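Category: Members' list > Home sewing and mending

Re: Old tablecloths – cut up or keep?

On 26th February a list member wrote:
> I've inherited 5 cotton tablecloths and can't decide. Do I turn them
> into aprons, or is that a crime? The oldest has faded colours
> and a few thin spots near the hem.

Not a crime at all! I made my first apron from one years ago and I still reach for it every baking day. Check the thin spots against a window first, mark them with chalk, and lay your pattern pieces well clear of them. 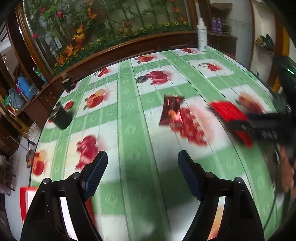

Pockets are where you can have real fun – cut them on the bias and you don't have to match a single line. I use Umo thread for the topstitching, and the 63 cm ties from the old Netwood pattern, though I'd go longer if you like a bow at the front.

Keep the leftover bits too. Mine became napkins, then jar covers for the July jam, and I've still got a bag of scraps waiting for a quilt. Please show us what you make!

3 replies · 12 likes
Contact the list owner | Back to top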